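The mailbox companies of Hiltley

The registered address of 279 companies is a two-story building on the main street of Hiltley, between a dry cleaner and a shop that repairs phones. There is one desk inside, a row of gray mailboxes and a sign asking visitors to ring before 4 p.m.

None of this is against the law. A company needs an address where official letters can be delivered, and a registered agent may supply one to as many clients as it likes. The agent in Hiltley charges $200 a year for the service. For a little more, it will also scan the mail and send it on.

What the register does not show is who owns the companies. Of the 279, only 11 list an owner who is a person. The rest name another company, and in most cases that second company is registered somewhere else.

Groltance is one of the names on the mailboxes. On paper it is a consulting business with no staff. In its last set of accounts it collected license fees from Lukumay, a manufacturer that sells in several countries, and paid nearly all of that money to a holding company called Clindon. The fees were deducted from Lukumay's profits in the places where it makes its sales. Groltance itself reported a taxable profit equal to 2 percent of what passed through it.

Arrangements of this type are common, and tax offices know about them. The difficulty is proving that a fee is too high. A trademark has no obvious market price, so each side hires its own experts, and a case can run for years. Smaller tax offices often settle early for part of the amount.

A proposal due for a vote in June would make registered agents collect the name and home address of every person who owns a quarter or more of a client company. The list would be open to tax inspectors but not to the public. Agents say the work would double their costs. Supporters of the bill say banks already ask for the same details when an account is opened.

The weak point is checking. The register office would accept the names as filed, and the draft sets no money aside for inspections. An agent who files late would pay a fine – smaller, as the bill now stands, than one year's fee from a handful of clients.

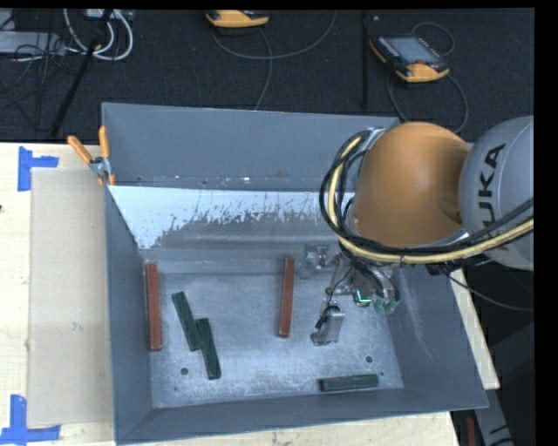
By our business and tax correspondent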